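Draltmont Shared Kitchen: Your Questions Answered

Welcome! Mali and Donnie get a lot of the same questions every month, so we have gathered them up, and we hope they save you a trip down the hall (though you are always welcome to stop in and say hello).

Who can use the kitchen?
Anyone with a desk or a studio on the second floor, plus your guests, as long as you stay with them. The door code is 3057.

Is the coffee free?
It is! Help yourself to as much as you like, and if you finish the last of the beans, please leave a note for Ok-hee so she can order more.
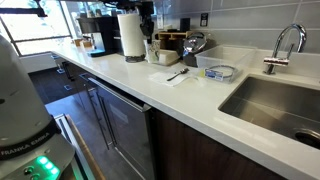

The long counter, from the coffee machine by the window down to the sink.

Can I leave my things on the counter?
For as long as it takes to make your lunch, of course. After that we would love to have the space back, especially at the sink end, where people need somewhere to set down their dishes. Anything still sitting out at 6 p.m. gets moved to the shelf in room 20.

How do I clean the countertop?
Warm water, a drop of dish soap and a soft cloth will take care of nearly everything. Please skip the scouring pads and the bleach, and use a trivet under hot pans. If you spill coffee, wipe it up while you're waiting for your cup and it won't have a chance to dry on.

Can I book the kitchen for a party?
Yes, in the evenings, and we love it when people do. Write to Ha-rang Yoon in room 41 at least a week ahead. May fills up early, so the sooner you ask, the better.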